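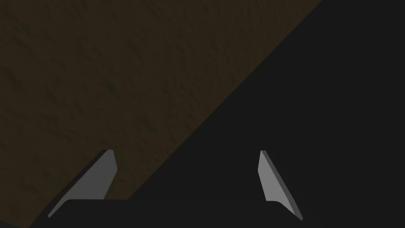
Daryna Polishchuk told the Werwood club meeting that the under-16s should stop keeping score until the season is half over, and a fair number of parents clapped. I think she is wrong, though I can see what worries her.

Her side lost 40 points to nil at Bruta in November and two of the girls didn't come to training afterwards. That is a real loss to a small club. But the girls know the score whether we write it down or not. Mine recited every try on the drive home.

What hurt them was the fixture. Bruta picks from a school of 1536 pupils and Werwood from one of 567. The league puts both in the same division because it always has. Maksym Hladun has asked for 3 divisions split by squad size, and I would vote for that tomorrow. It would mean longer drives to places like Honorato, and some parents will grumble about the petrol.

Keep the scores, and change who plays whom. The league takes proposals until the end of the month.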